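1/ Cestum have put out a fault note on their two-armed home helper, the one being tried in Flornstead. I've read it twice. It calls what went wrong a "brief delay in stopping". I'd call it a robot that didn't stop when it was told to.

2/ The job was dull, as these jobs should be. Open the fridge, deal with whatever's on the shelf and in the door, shut the fridge. Two arms, one person standing by with the stop button.
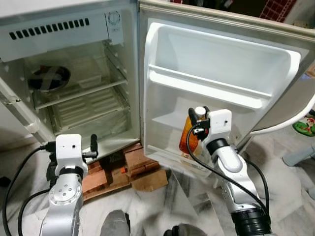 The button was pressed while the right arm was moving. The left arm froze at once. The right one kept going for four seconds. Try counting that out loud next to something with a motor in it.

3/ Cestum's explanation is that the stop signal goes through Povgate, their control software, and Povgate was busy. Fine. But why is a stop button waiting its turn behind anything? A stop should cut the power to the joints whether the software is having a good day or not.

4/ They also say it was a one-off. Elif Naz Tekin went through the logs they published and found the same late stop on four separate runs. Three were under a second, so they never made it into the note. I checked her list against the files and I get the same four.

5/ "But it did 300 runs without hurting anyone." Yes, with a trained adult standing beside it who knew to step back. I'd like to know how many of those 300 involved pressing the button at all. The note doesn't say. If it was only a handful, four late stops looks pretty awful.

6/ It's not only a fridge problem either. The same arms get used for picking things up in ordinary rooms, with tables and stools and stuff all over the floor. That's where I'd expect a child or a dog to wander in.

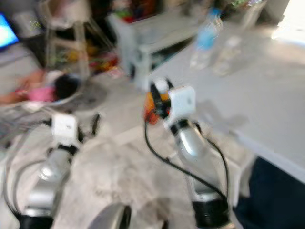
7/ The fix, so far, is an update that gives the stop signal "higher priority". Higher than what? It's still a message in a queue. Kaplan, who make the joints, sell them with a separate stop line. As far as I can tell from the wiring sheet, it isn't connected.

8/ I asked Cestum about that line on Sunday. The reply said safety is at the heart of everything they do — and nothing about the wire.

9/ If you're in the Flornstead trial, ask them to show you a stop with both arms moving, then ask for it again with Povgate under load. I'll add their answer here if I get one.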